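Cemico open day: worth the drive?

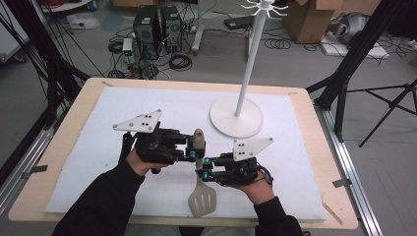

plirkinura

Went Mon 29 August. Best station was the one with the hand-held grippers, both of them on a kitchen spatula. White stand's there for hanging things, I gather. I queued 14 minutes for a go and have new respect for my own thumbs.

gumboot869
So a person does the work and it's called automation. My kitchen has had that for years.

plellar_fan
Bit harsh. Somebody has to show the robot how. The dotted markers on top are for tracking, same as at the June demo.

gumboot869
June had a sausage sizzle.

plirkinura
No sausages — only the spatula.

tinshed295
Disagree that it was the best station. The conveyor talk was better and you could sit down. Is parking still out the back?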